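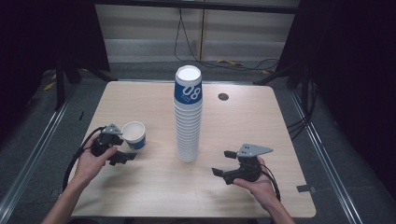
## Can a machine do my chores yet?

Some of them, some of the time, and usually slower than you would. I know that's a wishy-washy way to start a FAQ page, but we get this question more than any other at Kirkska (at the front desk, by email, and once from my dentist), and I'd like to give you a fair picture before you spend any money or clear out a closet for something with arms.

If you mean vacuuming a flat floor, washing dishes somebody else has loaded, or mowing a plain square lawn, then yes, machines have been doing that for years and most of us have stopped calling them robots. If you mean tidying a kitchen after a birthday party, we're still a good way off.

## Why do you spend so much time on paper cups?

We get teased for this one! A paper cup is light, it squashes if you grip it too hard, and it slides away if you don't grip it hard enough. Nested cups are worse, because they cling together, and taking a single cup from a stack means holding the rest back while you pull. You and I do it with a thumb and a bit of a wiggle while talking to somebody else. Ribbed cups have their own feel again, and anyone who has worked a coffee counter will tell you that two always want to come away together.

Stacking and unstacking is also a real job. Cafes do it, caterers do it, and so does the break room at every shop we've visited. Last July we asked the people who write to us which small job they'd most like to hand over. We had 655 replies, and 348 of them named something that comes down to picking up, sorting, or stacking light things.

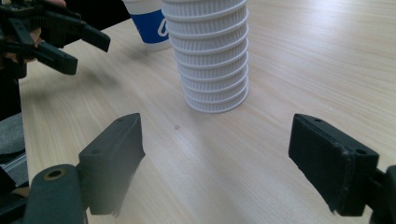

## What is the gripper in a person's hand for?

It lets a person do the chore using the same kind of fingers a robot would have. You hold one in each hand and go about the job, and the recordings can be used to teach a machine how the job goes. It's a little like learning to use chopsticks. Most people are clumsy for the first while and then stop thinking about it.

It's also a very good cure for impatience. Once you've tried to set a cup straight with two stiff fingers and no sense of touch, you get much kinder about robots that drop things.

## Is gripping the hard part, or is it something else?

Gripping gets most of the attention, and I do understand why, but in my experience it's only about half the trouble. The machine also has to know where the cup is, which way up it is, and how far it leans.
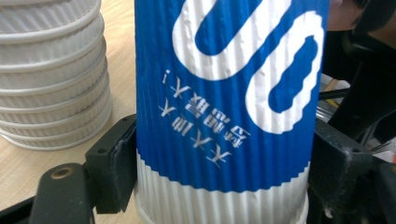
Then there's everything that changes between one try and the next. A different brand of cup, a shinier table, a sleeve with ridges, a lamp that has been moved to the other side of the room. People absorb all that without noticing. A machine that has practiced on one cup may have a rough time with its cousin, and this is the part I'd ask about first if a salesperson ever shows you a lovely smooth demonstration. Ask them to swap the cup. Ask them to turn it upside down. A good team won't mind a bit.

## What about shop-floor work? Surely that's easier?

Easier in some ways, yes. On a shop floor you can decide where everything goes, bolt down the table, and order the same box every week, and machines love that kind of life. Packing identical parts into identical trays is well within reach.

Mixed work is another story. If your bench has returns, odd sizes, and bags that flop over, plan on keeping a person there, with the machine taking the dullest stretch of the job. That's still worth having, and I've met plenty of packers who'd be glad to give up the dullest stretch.

## Which household jobs should I keep for myself?

For now I'd keep these:

- folding anything stretchy
- wiping up a spill when there's glassware nearby
- putting away groceries in a full fridge
- picking single cups off a tight stack, if you're in a hurry

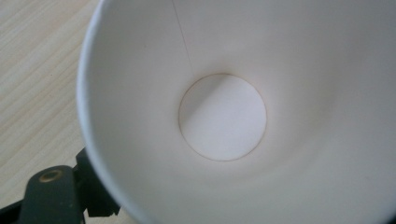
**Kirsten Pelletier**
Reader Questions Editor, Kirkska

## When will that list get shorter?

I'd love to give you a year, but I've been wrong before and my inbox remembers it. I go through the list every so often and cross things off when I've seen them done well more than once, in a place that wasn't set up for show. If you've seen a machine do one of these jobs in an ordinary home, please write and tell me, and do say how long it took.

Page last updated 23/04/2024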